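February 2021. Wipe-down and cloth notes, glass table

Carrying on from Jhun's page. He got through the old cotton rags and I have the tan cloths now, so these notes are only about those, plus the tray.

Reason for the whole exercise is still the streaks on the glass. Jucélia complained about them again after the Wellside people came by, and she is right, under the window they show badly. Tried three ways of cleaning this week:

- water only, one cloth damp, one dry
- water with a little white vinegar
- the Perkitz spray, straight from the bottle

Water only is fine for dust and does nothing for fingerprints. Vinegar takes the prints off but the room smells until lunch and Silvana would like us not to. The spray is quick, but if you use more than two pumps it leaves a film that only shows when the light is low. Two pumps on the cloth, none on the glass. I've put that on the card by the sink.

**Cloths.** Order number was 3710, from Vitale, one bag. Washed 10 of them at warm, no softener, and hung them up. The rest stay in the bag until we know whether we like them. They come out softer than the cotton ones and leave less lint. They also bunch up more. If you lay one down by the tray and come back to it, it has to be shaken out before it will fold. Simone folds hers in quarters and turns to a clean face each time, and her end of the table looked better than mine, so I've switched.

Five are a bit stained already from the marker ink. That doesn't wash out. Keep those for the floor and the legs of the table. I cut a corner off each so we can tell.

**Tray.** The white one with the raised rim. It slides on the glass when it's wet underneath, so dry the bottom before putting it down. Inside it scratches if you use the green pad (I did, sorry, one small mark near a corner). Cloth and dish soap is enough. Crumbs and grit sit in the curve where the bottom meets the side and you have to run a fingertip through the cloth along there.

Order that worked best:

1. Take everything out of the tray.
2. Wash and dry the tray by the sink, bottom too.
3. Wipe the glass from the far side toward you, damp cloth.
4. Dry cloth right after, same direction.
5. Tray back on the table, cloth next to it.

I was doing 3 before 2 at first and dripping on clean glass.

Tamara asked how long it takes. Nearly 20 minutes the first time, less once the sink was clear. I didn't time the later ones. She also wants to know if we can drop the paper towels completely. Not yet. Glue spots still need one, and I don't want glue in the cloths.

Silvana has a quote from Zedell for a rubber mat to go under the tray, 86 for the pair. I'd wait. A mat will trap water against the glass and we'd be lifting it every day to dry underneath. If the sliding keeps bothering people, a folded cloth against the long side holds it well enough for light work.

To do:

- second wash for the 10, see if they pill
- ask Jucélia where the spare spray went
- hook for the damp cloths, away from the dry ones
- try the low-light check again once the film from the spray is off

Left the table set up with a cloth and the empty tray for Simone, who has it next.
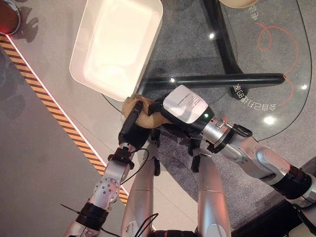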